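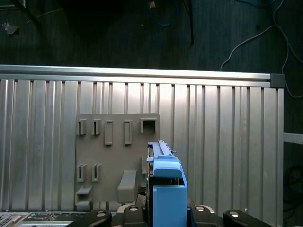
How Our Robot Learns to Handle a Hard Drive

Print this page | E-mail this page

Have you ever put a toy back on its shelf without even looking? Your hand just knows what to do. A robot arm's hand doesn't, bless it, and so at our shared workshop we are patiently teaching ours, one small move after another.

The robot's hand is called a gripper. Ours is black, with bolts at its joints, and the job we picked for it is moving hard drives. A hard drive is where a computer keeps its pictures, games and homework, even when the power is off.
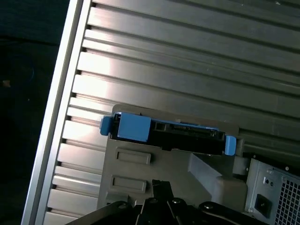 Each drive rides in a holder called a caddy. Ours have blue plastic on them, and that is a lucky thing, because blue is easy to spot next to all that gray metal. Indira Unnithan, who is nine, named the robot Uibo, and the name stuck.

What's inside the computer?

The big green board is the motherboard, where the parts send messages to one another. The metal box is the power supply, and it feeds electricity to everything else. (Please don't ever open one of those – leave it to a grown-up who knows how!)

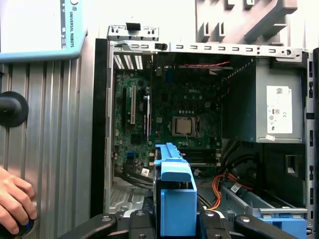 Why is it so tricky?

Well, a caddy has to be held firmly, but a squeeze that is too hard could crack the plastic. It also has to be lined up just right, and there are wires to steer around.

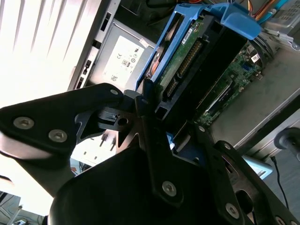 So we go slowly, and we write down every try in a fat notebook. Senthil Iyengar filled in number 288 in February, and he drew a star beside it. We still have plenty of blank pages, and you are welcome to come and fill in a line or two yourself.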